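Flevero Community > Simulation and Sim Packs > Milline grasp pack, first impressions (long)

6 posts

grumblefork
Posted in June

OK, I've had the Milline grasp pack from Sistmont running on my own machine for long enough to say something useful, and I'm kind of in love with it. For anyone who missed the announcement thread, it's a simulation add-on for Flevero. You get a two-finger gripper with a camera on it, a pile of random objects to scatter, and a scripting layer to run pick attempts and log them. I paid $66 for the hobby license, so no freebies here and no discount code.

Setup took me one evening, and most of that was my own graphics driver. After that it just went. I let it run overnight with the default picker and woke up to 1,086 logged attempts, every one with the wrist view saved next to the joint positions. I have wanted this for years! My old way was a cardboard box, a real arm and me resetting things by hand until my back gave out.

The object set is what sold me. I was expecting the usual cubes and soup cans, and what I get are weird shapes with real-looking textures, thrown in at silly scales and angles. If your grasp planner only knows boxes it is going to have a bad time, and I think that's great.

Iresha Matubbar
Reply to grumblefork

Thanks for writing this up. Can you post a couple of wrist views? The store page only shows the scene from outside, and what I care about is what the policy gets as input. Also, how is the lighting? The last sim I paid for lit everything like a dentist's office.

grumblefork
Reply to Iresha Matubbar

Sure, two from the same scene, no cleanup on either. The plain wall view is the first one and the dragon with the moon is the second.

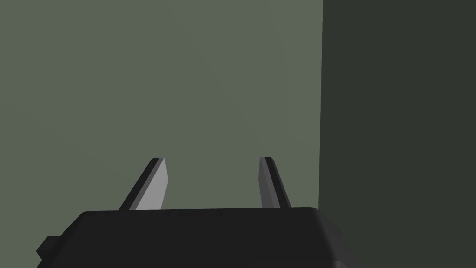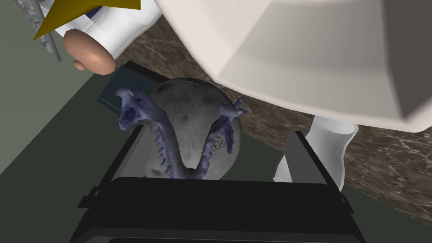
Lighting and surfaces

Lighting is simple. You get soft shading and that's it out of the box. The gripper fingers do pick up light differently depending on which way they face, which I like, and there's a script hook for moving the light if you want more variety. Big surfaces can be totally plain, as you can tell from the wall. The marble pattern in the other view is more what I'd want everywhere, and swapping textures is one line in the config, so I've started doing that.

The dragon is my favorite thing to throw at it. Spikes, an open mouth, a body that curves down and up again, and a cratered ball behind it. Where do you even put the fingers? My planner has opinions and most of them are bad.

wobblyservo
Reply to grumblefork

I'm going to be the grump. Look at your first view again. There's nothing between the fingers and nothing past them except two flat surfaces. How many of your 1,086 look like that? If a big chunk of an overnight run is the gripper staring at a wall, you're paying for disk space.

And a toilet that close to a dragon? I get that random clutter is the fashion, but my robot is going to sort plumbing fittings in a garage. It will never meet that scene. I'd take 40 well-made models of things I own over a grab bag of scanned knickknacks.

Yeo does exactly that, by the way. You send in your own meshes and it fits them with sensible grip points. It's slower and the interface is ugly, but I've had it going since last winter and the picks carried over to my real arm with very little fuss.

grumblefork
Reply to wobblyservo

Fair on the empty views, and I did go check. I don't have a proper number for you because I only skimmed the log, but yes, there are more of them than I'd like. You can filter them out with the "object visible" flag, and I should have turned that on before going to bed. It's off by default, and I wish Sistmont would change that.

I'd still keep a few in the training set. A gripper needs to know what nothing looks like too, or mine does anyway, since it used to close on thin air with total confidence.

On the clutter I just disagree! I don't need my robot to meet a dragon. I want it to stop memorizing twelve shapes. When I trained on my own meshes only, it was brilliant on those and hopeless with anything my kids left on the bench.

Esben Skov
Reply to wobblyservo

I've used both, so let me stick my nose in. For a fixed parts list Yeo wins, no contest. I did a little bin of hinges with it and would do it that way again. For general tidying I'd go with Milline, and the gap is bigger than I expected when I bought it.

What I do now is mix. Milline will import your own meshes too, it's just buried in the docs (look under "extra props", and the file has to be watertight or it silently skips it. That one cost me most of a Saturday's worth of patience). I put my parts in with the stock objects and let it scatter everything together.

Two gripes of my own, so this doesn't turn into a fan club:

The camera position on the gripper is fixed unless you edit the gripper file by hand. With a chunky housing at the bottom of the view like that, you lose some of what's low down. Look how the moon disappears behind the gripper in the dragon picture. If your real camera sits higher, change it before you collect anything.

The collision shapes on the fancier scans are coarse. Fingers sometimes stop a little short of the surface you see. There are 3 quality settings and the top one fixes most of it, but it runs a lot slower.

Iresha Matubbar
Reply to Esben Skov

This is super helpful, all of you. The camera thing matters to me a lot, my real one is mounted well above the fingers. Is the hand edit scary? I can follow a config file but I'm not a programmer.

And grumblefork, thanks for the pictures. I like how crisp the fingers come out. The shading is plainer than I hoped for, but I can live with that if the light hook works the way you say.

Esben Skov
Reply to Iresha Matubbar

Not scary. It's one block with a position and a tilt. Copy the original file first, change one value, reload and look. I'll put mine up in the files section tonight so you have something to start from.

wobblyservo
Reply to Esben Skov

I didn't know it took your own meshes. OK, that changes things a bit for me. I still think the default run is wasteful and I still don't want a toilet in my plumbing robot's training data (yes, I hear it). But I'd try the trial with my fittings loaded in. Does the trial allow imports?

grumblefork
Reply to wobblyservo

It does, I used it for a bracket before I paid. Runs are capped, so turn the visible flag on first. Post what you get, I'd love to see your fittings in there with the dragon!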